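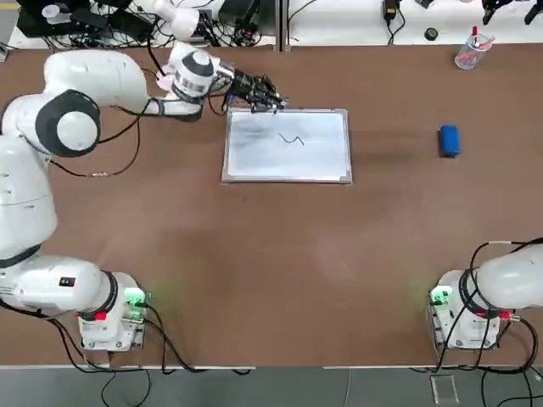

**Hladun Workplace Desk** | Supplies & Rooms

# The small whiteboard won't go away

Every office I've been in this year has one. Not the big wall kind. The little one with the thin silver border that lives flat on a table and gets passed around like a menu.

The one on our big brown table has a squiggle on it. Short, black, down and up and down again. Underneath, the gray haze of everything that was there before. I like the haze. Kavitha Amin doesn't.

"Streaks mean you're spreading it around," she says. Kavitha buys supplies for the Stetolwood offices, 300 desks, and she has opinions on erasers. A dirty one just moves the ink from one side to the other. Knock it against the outside of a trash can. Do it weekly. People don't.

So, a few notes from a month of asking around.

## Flat or propped

Flat wins for two people talking across a table. You can turn the board. Propped is better for lists, anything that has to be read from the door. Begoña Requena runs a front desk in Eltidville and keeps hers propped for deliveries, then lays it down when somebody needs directions drawn. Her maps are terrible, she'll tell you so. Visitors take a phone picture and go.

Flat boards do collect things, though. Coffee rings, elbows, sleeves. Left-handers wipe out their own sentences. Baltasar Bermúdez is left-handed and writes from the bottom up -- takes some getting used to if you're reading over his shoulder.

## The eraser

Ours is a blue rectangle, ordinary, parked off to the right of the board with a good stretch of table in between. Too far, if you ask Baltasar, who uses the side of his hand and has the shirt cuffs to prove it.

Felt is fine. Felt plus a damp cloth at the end of the day is better. Kavitha's rule is that nothing stays up over a night unless it's boxed and marked SAVE, and she will wipe your quarterly numbers if you forget the box. She has done it. There was an email.

For old ink, draw over the mark with a fresh black marker and wipe right away. Works most of the time. Rubbing alcohol for teh rest, a small amount, and open a window.

## Pens in a cup

Clear plastic cup, back corner, markers standing up. A red one sticks out over the rim, pink and blue ones show through the side. A clear cup is worth having for that alone, you can see what color you're reaching for.

Storing them upright is a fight. Ovemus, who make the refills we order, print "store flat" on the box. Cup people ignore it. Consuelo Montes did her own test at the Stetolwood annex, one set of black markers in a drawer and one set tips down in a mug. The mug set leaked. The drawer set got lost. She's back to a cup.

Pink, by the way, is hard to read from across a room. Keep it for underlining.

## What it costs

A small board with an aluminum edge lasts us years. The markers don't. Kavitha went through 90 of them last quarter and figures a third were thrown out with ink left, caps gone. Her answer was to put out fewer. Four or five to a table, and you have to ask for more. Grumbling for a week, then nothing.

Farah Pelupessy moved her whole team off shared screens for morning planning and onto one board in the middle of the table. Meetings got shorter, she says, mostly becuase you run out of space. When it's full, you stop. She's ordered two more.

Next month: chairs. Send complaints to the desk by the usual route, and put your floor on them this time.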